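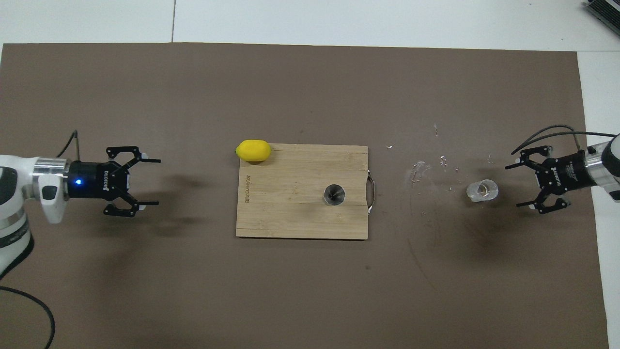 Tabla de bambú con asa metálica

Foro > Videojuegos > Rol y acción

suder_99
Neverent 2 sale en febrero, lo pone en la web de la tienda. ¿Alguien lo va a reservar?

Olance
Yo no. El primero me duró 8 horas y el final es malísimo.

nepia
¿8 horas? Yo llevo 541 y todavía me faltan logros. Irías solo a la historia principal.

Olance
Pues claro, la historia es lo que pago. Farmear cofres no es contenido.

suder_99
Lo que me preocupa son los servidores. En la beta había colas de 1000 personas.

CarterSawatzky
Las colas las arreglaron con el parche del 25/1/24. Entré ayer sin esperar.

nepia
En consola siguen igual. Yo espero a las primeras opiniones.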